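Reading time: 4 min

Section 5. Recording examples with the wrist camera

This section explains how to record examples (we call them "episodes") for the Derklow learning package. It is written for the operator who has already finished the installation in Section 3 and the gripper calibration in Section 4. Text by Hajnalka Gál, checked on the robot by Sándor Magyar, February 2023.

5.1 Before you start

1. Switch on the robot controller and wait until the status light is steady.
2. Start the Filtow recorder on the desk computer. Log in with your own operator name, not with the shared one.
3. Open the wrist camera view. Both fingertips must be seen in it. If one is missing, go back to step 4.6.
4. Check the free disk space. For one session of 200 episodes you need 500 GB.
5. Write the task sentence in the field "Task". Use one short sentence, for example "Hold the spatula by the handle and keep it upright."

Note: The task sentence is saved with every episode. If you correct a spelling mistake in the middle of the session, the recorder makes a second task and the episodes are divided between the two.

5.2 Recording one episode

1. Bring the arm to the home position.
2. Put the tool in its start place. Change the start place a little for each episode.
3. Press Record and wait for the short sound.
4. Guide the gripper to the tool with the hand controller. Move with normal speed and do not stop in the air to think.
5. Close the fingers on the handle. With wooden handles, use grip force level 2.
6. Hold the tool still until the counter on the recorder shows 32 frames.
7. Press Stop, then mark the episode as Good, Bad or Unsure.

CAUTION: Keep your hands away from the finger linkages when the gripper has power. The linkages can close also after Stop is pressed, if the last command was not finished.
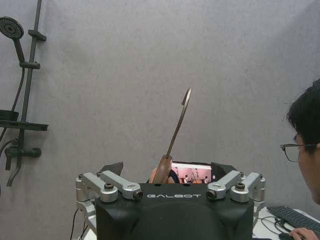 Do I have to delete the episodes where the grip failed?

Keep them and mark them as Bad. The training program leaves them out by default, but the Kiss checking tool needs them when it learns to recognize a failed grip. Delete only episodes where the recording itself is broken, such as a black video or missing joint values.

5.3 How many episodes

For one tool and one background, begin with 200 episodes. For a task with several tools, plan about 1,000 in total and divide them evenly between the tools. Change the operator during the work if you can. Each person has a different way to approach the handle, and the model should see more than one.

Note: Episodes recorded before the November update have the old time stamps. Convert them with the Gatberg script before you mix them with new ones.

5.4 Closing the session

1. Remove the tool from the gripper. Support it with one hand before you open the fingers.
2. Send the arm to the home position and switch off the gripper power.
3. In the recorder, choose Session > Check. Wait for the list of errors.
4. Play again any episode which is marked Unsure and decide on Good or Bad.
5. Choose Session > Upload. Do not close the recorder window before the upload is finished.

If the check shows "camera and joints not in step", restart the recorder and repeat only the episodes in the list.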